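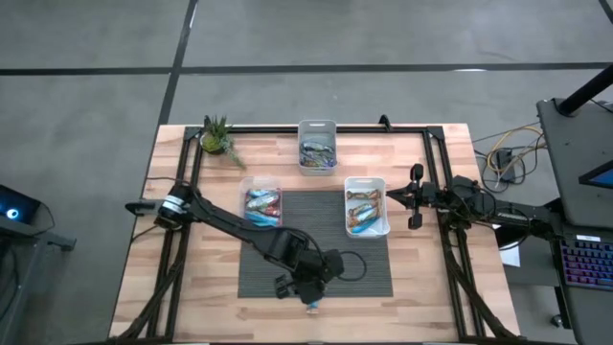
Zastthorpe的Flaneo夜读室从十二月起改变发放点心的办法。以前，晚上来读书的学生在门口领一个已经封好的纸袋，里面是什么，要打开以后才知道。从下个月开始，学生可以自己选择。能量棒和小点心先按照种类分开，放进白色的塑料盒，然后由学生在柜台前拿。分类用的木桌在Fitzsimmons楼的一层，桌面中间铺着深灰色的垫子，白盒子放在垫子旁边和桌子的上方：一个盒子里是蓝色、绿色和紫色包装的，一个里是蓝、白、红色包装的，还有一个里是棕色、橙色和蓝色包装的。以后柜台上的盒子也会照这样的顺序摆，让学生看颜色就能找到自己习惯吃的那一种。

夜读室的负责人Sawsan Darwish介绍，改变的想法来自学生留下的纸条。夜读室的借书台上有一个意见本，今年春天开始，里面关于点心的意见比关于书的意见还要多。有的学生不能吃坚果，每次都要把纸袋还回来换；有的学生只喜欢一种口味，就在楼梯上和同学交换，交换的时候声音比较大，影响了二层自习的人。还有一位学生写道，他连续很多个晚上都拿到葡萄干的，他已经不想再看见葡萄干了。

“我们以前觉得纸袋最公平，每个人都一样。”Darwish说，“可是同样的东西，对每个人不是同样合适。”

按照新的办法，每位学生每个晚上可以拿两份点心，时间是晚上七点到九点。拿的时候不需要登记姓名，只需要出示夜读室的借书卡。含有坚果的点心单独放一个盒子，盒盖上贴黄色标签，并且放在柜台的另一头，不和其他盒子挨着。如果包装已经破开，或者看不清楚上面的日期，就不放进盒子里。

夜读室目前有超过400位学生办了借书卡，其中大部分是附近技术学校的学生，也有一些是白天工作、晚上来准备考试的成年人。Fitzsimmons楼附近的小商店六点就关门，离得最近的一家还在营业的餐馆在Bralesach路的另一头，走路去一次，来回要花掉不少读书的时间。所以对很多人来说，夜读室的点心差不多就是晚饭以前或者晚饭以后的那一点东西。

Efren Lumanlan在技术学校学习制冷设备维修，他从傍晚下课一直读到闭馆。他对新办法表示欢迎，不过他也有一点担心。“七点的时候人很多，大家都喜欢的那一种一定很快就没有了。八点半才休息的人，可能只能选剩下的。”他建议把点心分成两次放出来，前一个小时放一半，后一个小时再放一半。Darwish表示这个建议已经被接受，在十二月就会试行。
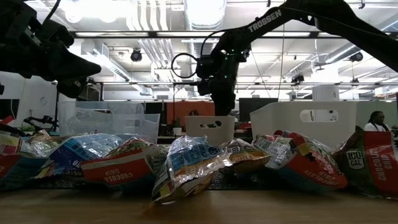

负责采购的Edgardo Mercado说，新办法对他的工作影响最大。封纸袋的时候，他只要保证总数够用，种类多一点少一点没有关系。现在要知道每一种各用掉多少，否则一个盒子天天是满的，另一个盒子天天是空的。他准备在最初的几个星期里，每天闭馆以后把各个盒子里剩下的东西记在一张表上，月底根据这张表再订下一批货。第一批货是400份，按照他的估计，还不够用到月底，所以他已经和供货的商店说好，月中可以补一次。

Mercado还提到了袋装点心的问题。能量棒形状比较整齐，一层一层放在盒子里很稳，也容易拿。袋装的小点心大小不一样，里面有空气，放在盒子里占地方，上面的容易滑下来，下面的又容易压碎。他试过把袋子竖着排，也试过平着放，两种都不太满意。现在的决定是能量棒用白色的盒子，袋装的用比较深的透明盒子，从外面就可以看见里面还有多少。

关于分类的方法，几位工作人员的意见开始的时候并不一致。Marcelino Pimentel原来主张按照品牌来分，因为订货单就是按照品牌写的，核对起来方便。但是同一个品牌常常有好几种口味，有的含坚果，有的不含，放在一个盒子里就失去了分类的意义。后来大家同意先看成分，再看口味，品牌放在最后考虑。Pimentel为此重新写了一份说明，贴在木桌旁边的墙上，说明用比较大的字，一共只有几行，新来帮忙的人看一遍就可以开始工作。

说明里有一条是关于标签的：放进盒子的时候，要让印着名称的那一面朝上。Pimentel解释，很多包装的背面都是营养成分表，字很小，颜色又差不多，学生站在柜台前面很难分辨。如果每个人都要拿起来翻一下再放回去，队伍就会变慢，食品也会被很多只手碰到。

纸袋不会马上取消。夜读室的仓库里还有一些没有用完的纸袋，想把点心带到教室或者带回家的学生，可以在柜台旁边自己取一个。用完以后是否再买，要看学生的需要。

点心的费用由Flaneo的年度经费和Bralesach路上几家商店的捐款共同承担，学生不用付钱，这一点没有变化。也有读者问过，能不能自己从家里带点心来放进盒子。Darwish的回答是，工厂包装完整、日期清楚的可以交给柜台，由工作人员分类以后再放；自己做的食品不能接受，主要的考虑是成分没有办法核对。

Danilo Ocampo在夜读室值晚班，发放点心的工作主要由他来做。他说自己最关心的是垃圾。以前学生拿着纸袋走，包装纸大部分留在纸袋里，一起扔掉。改成自选以后，单个的包装纸可能会留在书桌上，甚至夹在书里当书签。他已经请求在一层和二层的楼梯口各增加一个带盖的垃圾桶，并且希望学生不要把点心带到放旧地图的那个房间里去，那个房间的桌子很难擦干净。

新办法先试行3个月。试行期间，意见本仍然放在借书台上，对点心种类有要求的读者可以写在里面，也可以在晚上九点以后直接和值班人员说。夜读室的开放时间不变，仍然是下午五点到晚上十点半。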